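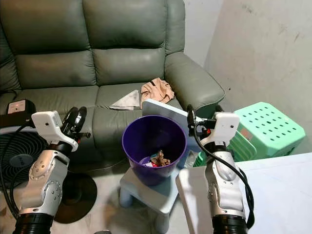
Leather care: conditioner on pigmented hide, yes or no?

ziltlow_mike5
Sofa is pigmented leather, five years old, green, creasing on the seats. The Hedlund leaflet says condition every 3,000 hours of use, which I can't measure. Room sits at 54% humidity. Is conditioner doing anything through the topcoat?

flatgrain
Very little. The finish is a polymer film. Oil stays on top, attracts dirt and softens the coating over time. Wipe with a damp cloth and a mild pH 5 cleaner, then leave it.

Corkbridge_Upholstery
Disagree in part. The film cracks at the creases and conditioner gets in there. We use a water-based one, thinly, every 18 months. Never a wax.

flatgrain
If the film has cracked, it needs recolouring. Conditioner hides the crack for a week or two.

Corkbridge_Upholstery
Hairline cracks, no. We see far worse wear on seats left dry.

tallow
Put one drop of water on a crease. If it darkens, the finish is open. If it beads, flatgrain is right and you can save your money.

ziltlow_mike5
Beads on the seats, darkens slightly on one crease by the arm.

tallow
Clean that patch, let it dry overnight, then use a flexible filler and matched colour. Cotov sell small pots. Test underneath first.

Corkbridge_Upholstery
Agreed on the filler. I would still condition the rest in November, before the heating goes on.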